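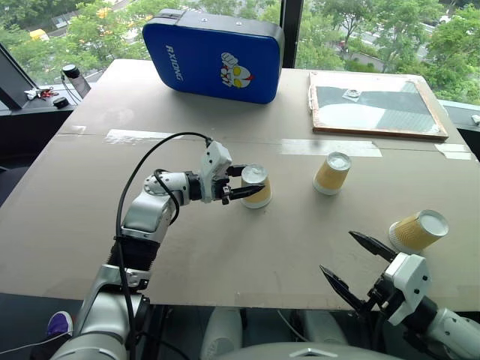 Category: Company / About us

Prarnedero is a small company in Starville. We supply paper cups, sleeves and lids to cafés, canteens, schools and offices, and before we supply them we test them on our own table. The company was started by Ineke Van Wijk, who had worked for many years in the purchasing department of a catering firm and was tired of ordering cups from a catalog. A catalog tells you the volume and the price. It does not tell you if the sleeve will slide down when a person takes the cup by the middle, or if the rim is pleasant for the mouth.

In the beginning we had one customer, the canteen of Verschueren, and we delivered to them with our own car. Today we have 48 regular customers and we are a team of seven people. Most of us came from other professions. We have a former baker, a former bookbinder (very useful, because a cup is after all paper and glue) and two people who studied packaging.

What we sell

The largest part of our work is the sleeved cup. It is a white paper cup with a separate sleeve in brown or tan board around the body. We like this type more than the double-wall cup for most customers. The café can decide by itself which drinks receive a sleeve, and the sleeves are packed flat and take little room in the cupboard. We offer the ribbed sleeve in several shades, from light sand to a warmer golden tan. The ribs make small channels of air between the hand and the cup, and they also give a better hold.

We also sell plain cups without sleeve, for water and cold drinks, and lids in two materials. We do not sell plates or cutlery. Customers ask for it regularly and we are happy to give them the address of Firico, who do it well.

How we look at a cup

When a new sample arrives, we first put it upside down on the table. The base is then on top and you see directly if it is round and if it sits straight in the wall. The rim is against the table, and a cup with a bad rim will rock when you touch it. After this the cup is turned and we look inside, under daylight from the window. The inner surface must be smooth and closed. Then we come to the rim. It is rolled from the same paper as the wall, and the rolling is the most difficult step for every manufacturer we know.

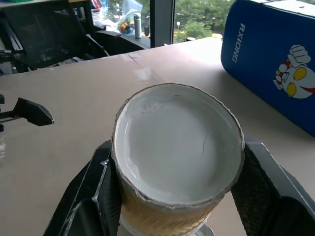
A sleeved cup held at the sides of the sleeve. The rolled rim shows small bumps, and a faint dark line runs down the inside.

Small bumps on a rim are one of the points on our list. The inspector feels them with a finger and writes a mark from one to 10. Every line or crease on the inside is also written down, together with the side where it was found, and we ask the manufacturer for more pieces of the same lot. We do not reject a lot on the basis of one cup. But we want to know.

The sleeve has its own list. We look at how it closes, if the ribs are regular, and how much white of the cup remains free at the bottom. A sleeve that sits too low makes stacking difficult, and a sleeve that sits too high comes too close to the lips. Finally we hold the cup at the sleeve, with light pressure from two sides, and feel if the wall gives way. A cup should be held by a child or by an old person with the same confidence.

Our room

We are often asked if we have a laboratory. We have a room with a large table before the windows, and this is what we need. The surface is a quiet grey-beige color and it is matte, so a white rim is easy to see on it and there is not much reflection. We chose this color after trying a white table, on which we lost the cups from our eyes after one hour of work.
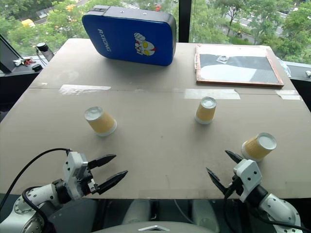
The table is a working table and it gets tape, scratches and marks like every working table. We have discussed two times if we should buy a new one for the visits of customers. Both times the team voted for keeping it. The height is good, the light is good, and there is enough space to place cups from different lots far from each other so that they are not mixed.

Visits are welcome. Please bring the cup you use at this moment, also if it is from another supplier. We will put it through the same list as ours and you can take the sheet home. Almost 22 companies did this last year, and some of them learned that their present cup is perfectly fine. We told them so.

How we work with customers

Every new customer receives a box with mixed samples before the first order. We ask you to use them in a normal morning, with your own coffee and your own staff, and to write down what is not good. Orders are placed by telephone or e-mail, and you will always speak with a person from the team. In December we are closed between the holidays, so please think of your stock in time.

If you have a question about sleeves, rims or quantities, write to Ineke or to anyone of us. We answer in Dutch, French and English – sometimes with small mistakes in the last one.

Text last revised 11 September 2018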